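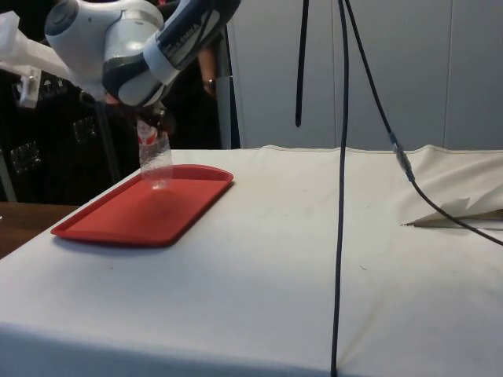
A Franka Emika arm holds a clear plastic cup over the red tray.

Wulcombe College's robotics club wants its arm to clear a table by January. After an evening with the students, I would not throw out the dishcloth yet.

The job sounds small: pick up cups and bottles and put them on a red tray. The club's sheet claims 70 percent success over 60 tries, but those tries used one kind of cup, always set down in the same spot. Bottles get a single line at the bottom of the page.

"People see the good run and think we're done," said Eglė Paulauskas, who leads the club. She wants 22 different items tested before the team goes to the Terkcombe student contest. The entry form is due 13th May and only two members have signed it.
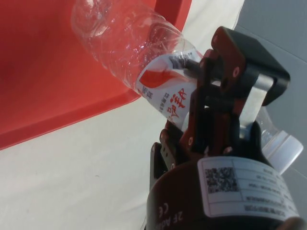 Can the public watch the contest?
Seats are free, but the hall at Terkcombe is small and places must be booked through the college office.

Rival school Calloway plans to enter a sorting machine it calls Grillano. It has put out plenty of posters and no test results. Wulcombe has at least shown its numbers, thin as they are.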